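Speaker notes - reporting on school misconduct cases without wrecking anybody
Spring workshop, afternoon slot, 70 people signed up

Okay, get the mic sorted and say hi. Thank Harvey Thibodeau for having me back (he'll pretend he didn't twist my arm). Then straight in - no bio, it's on the handout.

Start with the Ritberg story. I was two years into the job and a parent handed me a district letter saying a middle school coach was on leave "pending review." That was the whole letter. I wanted to run his name by dinner time. My editor made me wait, and I sulked for a week. When the charge finally came it was against a different man at the same school. Pause here. Let them sit with it a second, it still makes my stomach drop.

So, first big point: leave is not a charge, and a charge is not a conviction. We all know it, and we all still write headlines that squash the three together. Read out the two Fedivholm headlines. Ask the room which one they'd click and which one they'd sign.

Second point, the kids. You can leave a child's name out and still identify them completely. Small town, fourth period, plays the cello - done, everybody knows! In Fedivholm the high school had 258 students and our paper gave the grade, the sport and the street. I helped edit that piece and I'm not proud of it.

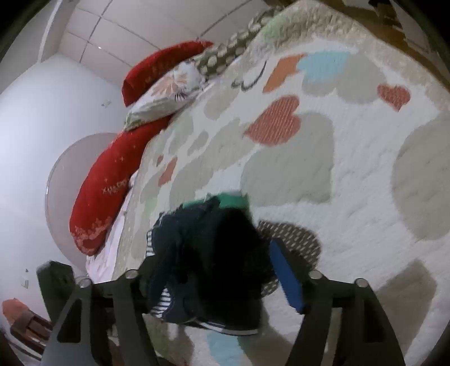
Dark clothes on a quilted bedspread.

Next bit is records requests, so slow down, people take notes here. Ask for the separation agreement and the personnel board minutes by name. "All documents relating to" gets you a bill. The Punovero district quoted me 690 dollars for one of those, and when I narrowed it to two items they sent me 2398 pages anyway, for free, mostly cafeteria schedules. (Laugh if they laugh.) The agreement was in there, though, and it had the clause that let him resign quietly and go teach one county over.

Talk about video. If police release footage, do we have to run it? I say describe it in a sentence and leave it off the page. Tam disagrees with me on this, loudly, and will probably put a hand up - let that go for five minutes, it's a good argument and people like it. Don't get defensive like in June.

If time is short, skip the slide on defamation insurance and go to follow-ups. Cases get dropped, and we ran the arrest on page one. Where did we run the dismissal? Ask for a show of hands on who has a calendar reminder for every open case they've covered. Mine goes off every six weeks and it drives me nuts, but it has caught two.

Questions until 3:30. Handouts by the door, my email is on the back.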